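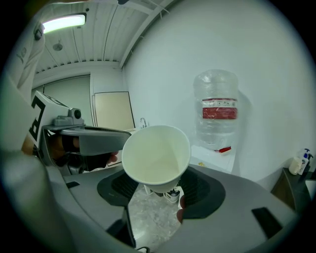
You don't sell a boat in winter, she told me on the telephone, you wait until the ice is gone and people become foolish again. I answered that I could not wait. The line made a small noise and then my sister said well, do as you like, you always did.

Search this site Go

The boat was called Filip. Our father had painted the name himself, and the colour had gone from red to something like weak tea. For 40 years it lay every winter in the shed at Cirkard, on the north side of Lake Nesemik, under a grey tarp with two holes in it. I had the key in my coat pocket. I had carried it so long that the lining was worn through there, and I had to hold my hand over it when I walked.

The buyer came in a truck from Clullska. He was younger than his voice. He went once around the boat, slowly, and knocked on her side with his knuckles, as one knocks at the door of a neighbour.

"Was she ever in trouble?" he asked.

I told him about the storm in April, when I was eight and the motor stopped in the middle of the lake. My father gave me the oars and sat down opposite me. He didn't say which direction. I rowed, and the snow came sideways, and after a long time there were stones under us. It was the wrong shore. We walked home nearly 8 kilometres along the road and he carried the petrol can the whole way, although it was empty.

"And the motor?" said the buyer.

"A different motor," I said.

He offered me 608 dollars. It was a strange amount, and I understood that it was everything he had, down to what was in the ashtray of the truck. I had wanted more. My sister had told me to want more. But he had already put his hand flat on the bow and he was not taking it away.

When they had gone I swept the shed. There was a lighter place on the floor where she had stood, the shape of a long leaf, and the broom did not change it. I locked the door, and then I remembered that the shed was not sold – only the boat – and that I would need the key again.

I telephoned my sister from the road.

"How much?" she said.

I told her, and she was quiet.

"Did he see the holes?"

"Those were in the tarp," I said. "I kept the tarp."

Last updated: 20 December 2023

Comments (3)

lakeside_reader: The petrol can! My dad would have done the same.

Anonymous: I liked it but I wanted to know what the sister thought at the end. Is there a second part?

northshore60: 608 is too cheap even with a bad motor. Good story though.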